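Folding and Flattening Heavy Cloth: Frequently Asked Questions
Covham Textile Care Notes
Last revised Jan 9, 2024

Which fabrics does this page cover?
Medium and heavy plain-colored cloth with a matte face: throws, dust covers, unlined coats, work garments, curtain panels. Silk, knits and anything pleated are handled on a separate page. The folding method does not depend on fiber content. Ironing temperature does, so read the care label first.

What surface should I use?
A hard, smooth table that is larger than the folded piece and preferably larger than the unfolded one. White or another pale color is best under brown and tan cloth, as the edges are easier to find. Carpet and bedspreads grip the underside and pull the piece out of square.

Where do I start when the cloth is in a heap?
Look for a straight edge. On a bunched piece there is usually one panel that has stayed fairly open, and its edge gives you the direction of the rest. Work outward from that panel. Do not pull on a twisted section from both ends; the twist tightens and sets a crease that will need steam.
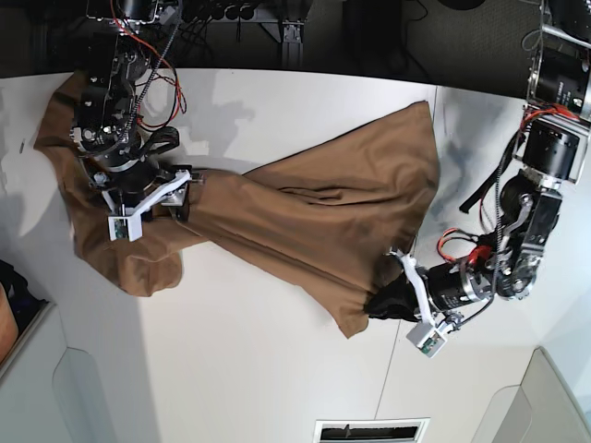 Brown cloth before flattening, with a twisted band across the middle and a wider panel to the right.

How do I take out a twist?
1. Hold the cloth down on one side of the twist.
2. Lift the other side just clear of the table.
3. Turn the lifted side until the band opens.
4. Lay it down and smooth away from the held point.
If the band does not open, you are turning the wrong way. Reverse and repeat.

Should I pinch one layer or several?
One, while flattening. Heavy cloth tends to fold under itself, and a pinch taken at a ridge often picks up two layers. Rub the fabric between the fingertips before lifting. If the layers slide against each other, let go and take a smaller pinch. 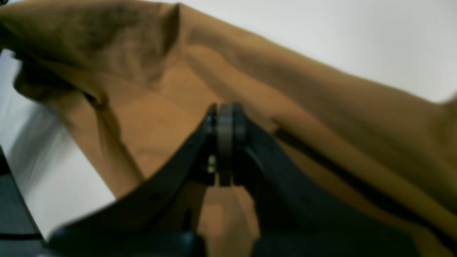

Once the layers are separated, work on the large folds before the small ones. A large fold shifts the whole panel when it opens, and any smoothing done before that has to be done again. Fine wrinkles can stay until the end – most of them will not affect the finished fold.

How can I tell a crease from a seam or hem?
By touch. A crease is the same thickness as the cloth on either side once it is pressed flat. A seam or hem stays thick and usually shows a stitch line on at least one face. A crease can also be moved with the flat of the hand. A seam cannot, and it should be used as a reference line when squaring the piece.

Can I fold along a crease that is already there?
Only if it runs parallel to an edge. Diagonal creases are common after a piece has been stored in a heap, and a fold made on one will leave the corners out of line.

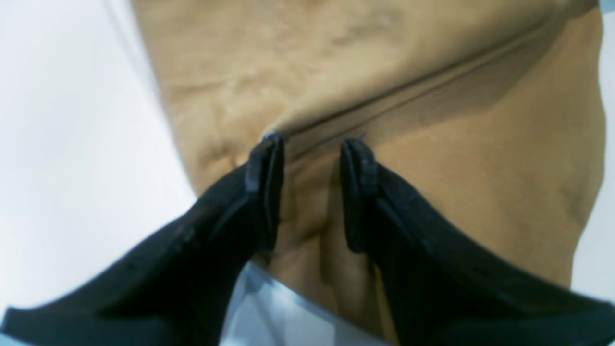
Châu writes that on canvas covers kept in storage since October, the old diagonal line comes back even after ironing, and that a damp cloth and a flat weight overnight worked better than a hotter iron.

We would agree for cotton canvas. Test a hidden area first, and do not weight coated fabric while it is damp.

How many folds are recommended?
Two lengthwise, then as many crosswise as the shelf requires. The Grorkwood shelf units have a clear depth of 500 mm, which suits most throws after the second crosswise fold. Thick hems should be staggered so that they do not sit on top of each other.

Why does my folded edge look rounded?
Heavy cloth has a minimum bend and will not take a knife edge without pressing. A soft lip at the fold is normal and is easier on the fibers in long storage. Press it only if the piece is going into a Zosard flat box, where the lid needs the clearance.
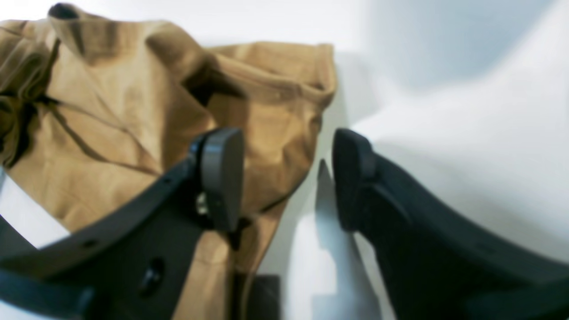
Tan fabric in loose folds on a white surface. The thick edge near the top is rolled or folded, with a rounded lip.

How often should stored pieces be refolded?
Every 7 months, moving the fold lines by a hand's width each time. Pieces stored on a roll do not need refolding.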